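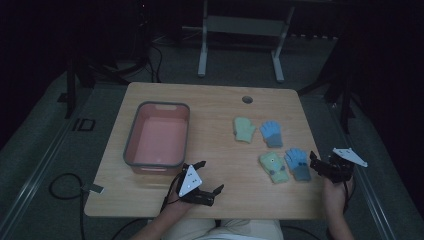 Ticket 938 – Glove pairing task: right gripper pose drops out during pickup
Project: Skistumis
Station: Plotska
Opened by: Adoración Prieto
Assigned to: Sowmya Sastry
Priority: 2
Status: Closed

Reported problem

Right-hand pose track has gaps in the glove pairing episodes. Left hand is clean. The gaps fall mostly on the blue pair, when the operator reaches for the far glove and rolls the wrist outward. Demix rejects any episode with a gap longer than half a second, so most of the morning's batch did not make it into the training set. Nothing is logged by the recorder itself. The only message comes from the import step:

pose_check: FAIL hand=R reason=gap

Setup

Two hand-held grippers, one marker plate on each. Four children's gloves, two green and two blue, laid out flat on the right half of the table in two rows. Empty bin on the left half. Operator seated. The task is to pick each pair and place it in the bin, green first.

Log

Prieto: Restarted the recorder and re-ran calibration. Calibration passes on both hands. Gaps still there on the next take.

Sastry: Please swap the left and right marker plates and record three episodes. If the gaps move to the left hand, the plate is bad.

Prieto: Swapped. Gaps stay on the right. Plates put back as they were.

Sastry: Then check the cable. Tug lightly at the connector while watching the live view.

Prieto: No change when the connector is moved. Jaw opening values are steady through the gaps, so the gripper is still sending data. Only the pose is lost.

Sastry: Agreed, that rules out the cable. I replayed episode 507 with the raw marker detections turned on. The plate is found in every frame until the wrist rolls, then the detection score falls under the cutoff and the tracker discards it. The left plate scores well above the cutoff for the whole episode. Which config is the station loading?

Prieto: lungu_dim.cfg, dated October.

Sastry: That file has separate cutoffs per hand. The right one is set much higher than the left. It looks like a leftover from a test on the Lungu station and should not have been copied over. Set both to the left-hand value and restart the tracker. A restart of the recorder alone will not reload it.

Prieto: Done. Recorded a new set with the same layout. No gaps on either hand, including the far blue glove. Import passes.

Resolution

Cutoff for the right hand corrected in the Plotska config. The raw detections were saved with the rejected episodes, so those can be re-tracked offline with the new value – no need to record them again. Sastry to run the job and move the results into Demix.

Open item

The import step should report the detection score next to the gap. Filed separately as a feature request.

Closed November 13, 2020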